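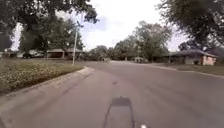

4.2 Continuity cues in the spin-off series

Viewers of Grurkuvo were asked whether they treated the series as part of the Ermont films. Of the 70 viewers who finished both seasons, 50 said that they did. Most pointed to shared characters, and a smaller group pointed to dialogue about events in the second film. Very few mentioned release order, although earlier work on Brastex serials gave it a lot of weight.

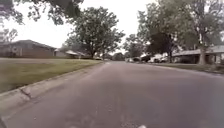

Setting was a weaker cue than we expected. The films take place mostly in the capital, while the series moves between small towns that are never named on screen. Viewers could link a location to the films only when it held something distinct, such as the Begay tower. An ordinary residential street like the one in Figure 2, with a concrete curb, a lawn and no painted lane markings, could belong to either story or to neither. We coded settings of this type as neutral - they were left out of the cue count.

Figure 2. Residential street, coded as a neutral setting.

The same rule was used for interiors with no props carried over from the films. Two coders worked separately and settled differences by discussion.

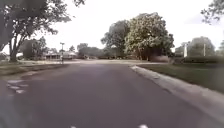
Does a cameo by a film character make viewers more likely to accept the series as canon?

Mostly it does so for viewers who already follow the films. Those who came to the series first often failed to recognize the character, and their answers stayed the same after the episode.

Answers collected in September, after the second season ended, were kept apart from the earlier set. The wording of the canon question had changed slightly by then, and the two sets are compared only in general terms.
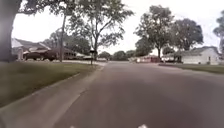
4.3 Viewers who rejected the link

The remaining viewers gave shorter answers. Several wrote that the films never refer back to the series, and that a link running in one direction did not count.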